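Eu tinha vinte e três anos e era a vereadora mais nova que Balinham alguma vez elegera, e digo isto com uma alegria que ainda me faz corar. Ganhei o lugar por 8 votos! A minha tia jurava que os conhecia um por um e que todos lhe deviam ovos.

A primeira sessão a que assisti como eleita durou até à meia-noite. Discutiu-se a carreira do rio. Quem não é de cá talvez não saiba que Balinham fica de um lado do Leka e o resto do mundo do outro, e que a única maneira de chegar a Skonevus antes do almoço é a barcaça das sete e dez. Éramos 700 almas e uma barcaça. O distrito, que tem sede em Seritz e vista para um parque de estacionamento, queria acabar com ela em março e pôr no lugar um autocarro que dava a volta pela ponte do norte.

– Uma hora e quarenta – disse o presidente da junta, e leu outra vez o ofício, como se à segunda leitura o autocarro pudesse andar mais depressa.

O presidente era um homem enorme, de voz pequenina. Na campanha tinha dito que eu era uma boa rapariga, o que me deixou furiosa durante semanas, e naquela noite passou-me a pasta da barcaça por cima da mesa sem dizer nada. Era uma pasta verde, gorda, presa com um atacador de bota. Lá dentro havia de tudo: horários de antes de eu nascer, uma fatura de tinta, o desenho de um cais que nunca se fez, uma receita de sopa de enguias. Levei-a para casa debaixo do casaco e li-a na cama, de uma ponta à outra. Que coisa maravilhosa é um arquivo mal arrumado!

Foi entre a fatura e a sopa que encontrei o acordo. Duas páginas batidas à máquina, com carimbo de Seritz, onde o distrito se obrigava a manter «travessia regular do Leka» enquanto a freguesia o requeresse por escrito, com 300 assinaturas, de dez em dez anos. O último requerimento estava agrafado atrás. Faltavam seis semanas para caducar.

Seis semanas! Nunca andei tanto a pé. Bati às portas da rua de cima, onde assinam sem ler, e às da rua de baixo, onde leem tudo e depois mandam entrar, e é preciso comer bolo. Assinou o padeiro com farinha nos dedos. Assinou a professora, que me corrigiu uma vírgula no texto (tinha razão). Um velho do moinho recusou-se, porque em 1971 a barcaça lhe perdera uma cabra, e tive de lá voltar três vezes para ouvir a história da cabra, cada vez com mais pormenores e uma cabra mais bonita. À terceira assinou. Ainda hoje acho que foi o meu melhor discurso, e quase não abri a boca.

O presidente fazia as contas na cozinha dele, a lápis. Na véspera do prazo faltavam-nos 2 nomes. Ele pôs o chapéu, saiu, e voltou uma hora depois com a assinatura do irmão, com quem não falava desde as partilhas, e a da cunhada. Não perguntei nada. Ele serviu-me um cálice de ginja e bebeu o dele de pé.

Fomos a Seritz na barcaça das sete e dez, evidentemente. Chovia de lado. O barqueiro não nos quis cobrar bilhete e o presidente pagou os dois, com moedas contadas, e exigiu recibo. No balcão do distrito, uma senhora simpatiquíssima carimbou folha após folha, soprando a tinta, e eu senti uma felicidade tão grande que me apeteceu abraçar o carimbo.

A resposta levou quase um mês. Chegou num envelope fino – eu achava que as boas notícias vinham em envelopes grossos – e o presidente quis que fosse eu a lê-la em voz alta na sessão, com as portas abertas e gente sentada nas escadas. Li-a tão depressa que me pediram para repetir. 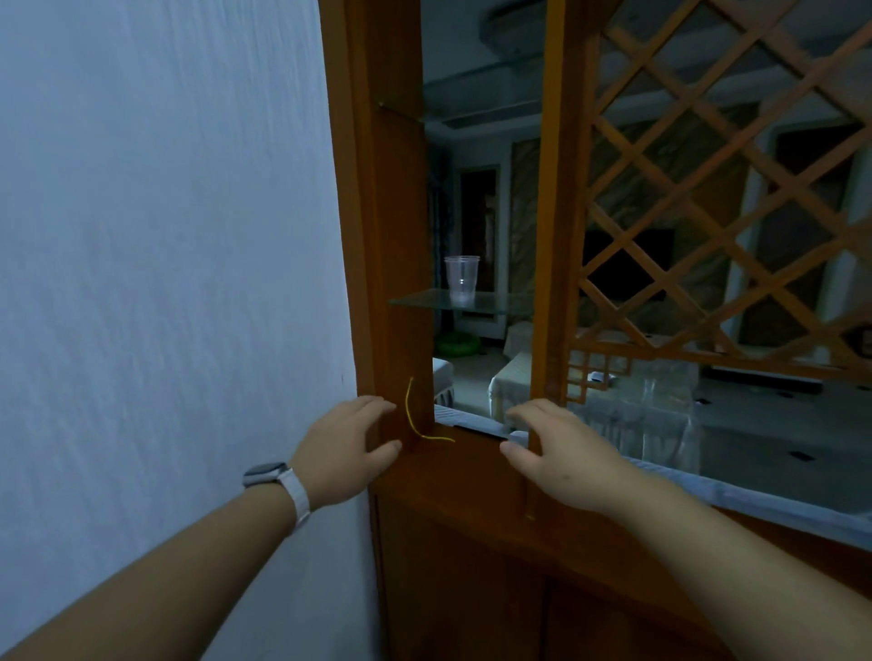

*Balinham, quinta-feira, 18 de abril de 2024*

Ao povo da freguesia:

Informa-se que a travessia do Leka se mantém por mais dez anos, todos os dias úteis, com saída às sete e dez e regresso ao fim da tarde. O distrito concordou ainda em reparar o abrigo do lado de Skonevus, que mete água desde que há memória.

A junta agradece a todos os que assinaram, aos que deram bolo e à família do moinho. Pede-se a quem tenha em casa papéis antigos da freguesia que os traga à secretaria, mesmo manchados, mesmo que pareçam receitas. A sopa de enguias foi experimentada e precisa de menos sal.

No sábado há baile no cais. Quem vier da outra margem não paga a barcaça!

*A vereadora da travessia*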